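Facilities > Closed tickets > Kitchen and break areas > Dishwasher, third floor

Subject: Dishwasher stops at the same point and beeps
Opened by: Vimala Alva
Assigned to: Mohandas Nadar
Status: Closed
December 2020

Vimala Alva
The third floor dishwasher (the Ernutero, under the counter next to the fridge) runs for a while, goes quiet, and then beeps until a human being comes and apologizes to it. Display says E5. The mugs come out warm and still dirty. I have turned it off and on, which I mention so that we can skip that part.

Mohandas Nadar
Thanks. Could you turn it off and on?

Vimala Alva
I have now done it again, in a spirit of cooperation. E5.

Mohandas Nadar
The manual has E5 as "drain fault." It also has E5 as "door fault," on a different page. Please check that the door is closing all the way and that nothing is sitting in the filter. The filter twists out counterclockwise, and the cup underneath it lifts straight up.

Vimala Alva
Door closes fine. In the filter: a teaspoon, a quantity of rice, and the label from a jar of Jin pickle, perfectly legible. Removed all of it and ran the short cycle. It got further than before, then E5.

Guoqing Xu
Adding myself here. We had the same code on this machine in October and it was logged as "resolved itself." I would like it noted that I objected to the wording at the time.

Mohandas Nadar
Noted. Guoqing, do you remember what was done?

Guoqing Xu
It was left alone over a long weekend and was in a better mood afterward.

Mohandas Nadar
Went up with a bucket. There was standing water in the bottom. Bailed it out, ran the drain cycle by holding the left two buttons for 3 seconds, and the pump hums but moves very little. So the pump is getting power and wants to help. That leaves the hose or the connection under the sink. Called Gakex, who hold the service contract. They can send somebody in a week, or I can describe the problem to their phone line and be charged for that too.

Thirumalai Lobo
Can I ask that people stop loading it in the meantime? There is a sign on it. Someone has moved the sign to make room for their lunchbox in the top rack.

Mohandas Nadar
Pulled the machine out today, with Anil Kulkarni on the other corner. The drain hose had been run behind the unit and squashed flat against the wall, probably when the new counter went in. It had a fold in it like a paper airplane. Also, whoever installed the disposal connection left the plastic knockout plug half in place, so what little got through the fold had to find its way past that. I cut the hose back, knocked the plug out with a screwdriver, and clipped the hose up high under the counter the way the manual shows.

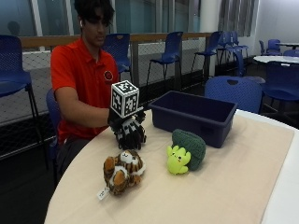 With the high loop in place, the sink water shouldn't run back into the machine either, and I suspect that was the smell people kept blaming on the fridge. Replacement hose and clips came to 400 from Rendanside, receipt is in the folder. Ran the full cycle twice. No E5, and the bottom was clear both times.

Vimala Alva
Confirming it finished and played its little tune. I had forgotten it had one.

Anil Kulkarni
The floor behind it has been mopped. We found the other teaspoons.

Guoqing Xu
May I suggest the October ticket be reopened and closed again with a proper reason?

Mohandas Nadar
Done. Please give it 30 minutes with the door ajar after a cycle, and scrape plates first, rice especially. Closing.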